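Mon 18 March and I have opinions about tables again, sorry in advance. Thread, probably a long one.

So we've been redoing the back room at Tedside and I somehow ended up as the person in charge of work surfaces. I did not ask for this! I once said "why is that table brown" in a meeting and that was that.

First fight was color. Bohdan wanted dark gray so the scuffs wouldn't show. I wanted white so you can see the tiny screw you just dropped. We went white. He still brings it up. (The scuffs do show. I don't care. I wipe it on Fridays and feel great about myself.)

Second fight was size. The old top was 138 cm wide and every single thing you needed was on the far end of it. Tamara measured everybody's reach with a tape, including mine, which is apparently "on the short side, Khrystyna." Thanks, Tamara.

Then the edges. Ohhh the edges. If you've ever had a pencil roll off the back of a desk and vanish until you move house, you understand why I went shopping for rails. Hirkby had them on the shelf, Munro wanted me to fill in a form and wait for a call. Guess who got the order. The whole bill with brackets and corner bits came to over 3,043, which made me sit down for a minute, but it covers all 5 tables so fine.

Walls: plain and pale, all of them. Petro asked if we could put a shelf up and I said no before he finished the sentence. Shelves fill up. I've met this team.

Someone asked if I'd do a rounded corner next time. No! Dust collects in a curve just as happily and you can't get a straight rail to meet it. Two straight pieces and a corner joint, done before lunch.

Last one and then I'll go eat something. Cables! My big belief in life is that you leave space beside a table, because a top shoved hard against the wall means every plug turns into a wrestling match with a flashlight in your teeth. I got my way on this - there's a proper gap down the right side now, between the rail and the wall. And yes, I see the thin black one dangling across it with the little white and gray connector on the end. It's been bugging me since I sat down to write this. I've got a bag of clips in my drawer and I'm going in tomorrow with coffee. If you have a favorite kind of clip, please tell me, mine are the sticky ones and I don't trust them.

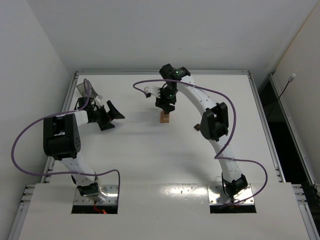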